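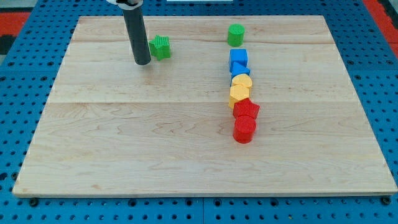
Cell 2 started losing its Z height again this week, so I'm reopening my old ticket instead of starting a fresh one. Quick recap for anyone new: the arm homes fine, picks fine for a while, and then the gripper starts coming in too low and tries to push blocks through the table. I pulled the next job and ran slow hover moves over the maple board with the blocks out, mostly to the left of the row near the green star, watching the gap under the gripper tip. It's a handy spot to test because the star stands by itself and I can get my feeler gauges in there without knocking the whole line over!

Posted by Anas Fawzy, 5 October 2025

First thing I checked was the board (last time, back in May, it had worked loose on the pegboard and I chased the wrong fault for two days). Screws were tight. I put a level on the wood anyway and it was good both ways.

Next up, the collar. I backed the bolts out, cleaned the mating face with a dry rag – there was a bit of grit in there – and torqued everything back down. Ran 50 cycles. Still drifting, maybe a hair less, but I wouldn't swear to it.

Then I went through the controller log, and this is where it got interesting. Warning 324 shows up right before every low pick, and the first one landed at cycle 3965. The Sornex manual only says "reference mismatch" for that one, thanks a lot. I called Clandell support and the guy had me read out parameter 805, the tool length offset. Mine didn't match the sheet taped inside the cabinet door. My guess is the Hollura update put an old value back in.

Typed in the number from the sheet, saved, power cycled, re-homed. Hover gap came back the same on every pass after that, and no 324 so far.

Leaving this open until it gets through a full shift. If you're on the cell before me, please don't reload the old backup – it has the bad offset in it. I'll make a new one once I trust the numbers.

Recent tickets
McAlister feeder jams on cold start
Cell 2: board loose on pegboard
Clandell controller clock runs slow
Hollura update notes and known problems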